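Thanksgiving for a crowd: rent the hall or do it at home?

Holiday Hosting > Fall and Winter

gravyboat_lou
Joined August 2019

First post. It's our turn to host Thanksgiving for both sides of the family and I need to decide on a place soon. The Hanrahan hall on our side of town is open that Thursday. It has a kitchen, tables and folding chairs, but you bring your own tablecloths and you have to be out by 9. The other choice is our house, where the living room opens onto the dining room and we could run two long tables end to end. My husband wants the hall. I want the house. What did you do, and would you do it again?

maplerow
House. We did a hall one year and spent half the day carrying things. The gravy boat stayed home on the counter, then the serving spoons, then the rolls. Also people don't sit around after dinner in a hall. They eat, they look at their phones, they go home.

tin_whistle
I would take the hall. Two ovens, or at least ask if there are two. With one oven at home you are cooking the turkey until three and everything else is cold or late. Parking matters too if you have older relatives coming.

gravyboat_lou
One oven at home. The hall has a double. Parking on our street is fine on holidays.

maplerow
Do the turkey at home in the morning, let it rest under foil, and put the sides in while it rests. It's how most people have done it forever. Ask each side of the family to bring their dishes already hot.

pennant88
Asking people to bring things hot only works if they live close. My aunt drives nearly 5 hours. She brings pie.

For the tables, whichever place you pick, don't buy the paper runners from Kimau. The orange came off on my white cloth when somebody spilled water. The plain brown ones might be okay, I haven't tried them.

quiltedhen
Another vote for the house. Push the big furniture to the wall and put the kids' table in the living room. Ours from today:
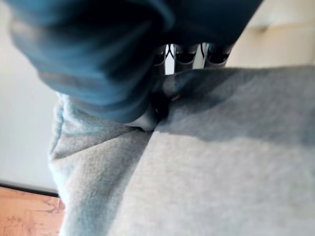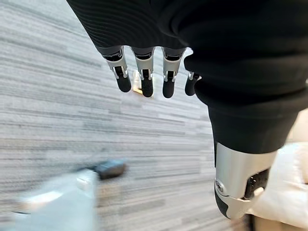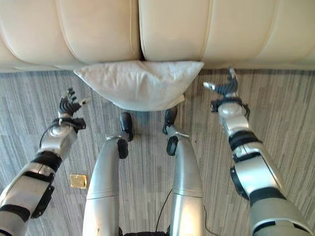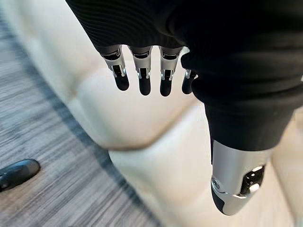
Third one has the sofa and the white pillow.

For lights I used Vodau string lights along the curtain rod last fall and left them up through January. Warm white, one plug. For the table I'd go with small gourds and skip anything tall, people want to see each other.

tin_whistle
Kids' table in another room means two adults spend dinner walking back and forth. I would keep everyone in one room even if it's tight. That is my whole argument for the hall.

quiltedhen
Depends on the kids. Ours are old enough to pass their own potatoes.

pennant88
Candles: Budent makes an unscented pillar that burns clean. Don't put scented ones near food. We had cinnamon apple one year and the stuffing tasted like a gift shop.

maplerow
Disagree a little on that. A scented one in the entryway is fine. Just not on the table.

gravyboat_lou
No tall centerpieces, no scented candles on the table, got it. Does anyone have a feel for how far ahead to ask people what they're bringing? My sister-in-law likes to know early and my brother tells you the night before.

tin_whistle
First week of November. Send one list to everybody with the dishes already on it and let them put their names down. If you ask open questions you get four bowls of cranberry sauce.

pennant88
There's a long sign-up thread pinned at the top of this section, over 4,000 replies by now. The first page has a blank list you can copy. The rest is mostly people arguing about marshmallows.

gravyboat_lou
Found it, thanks. We talked tonight and we're going with the house. He gets to pick the pies. I'll call the hall tomorrow and tell them to let the date go.

tin_whistle
Ask if they rent out the folding chairs on their own before you hang up. Ours did.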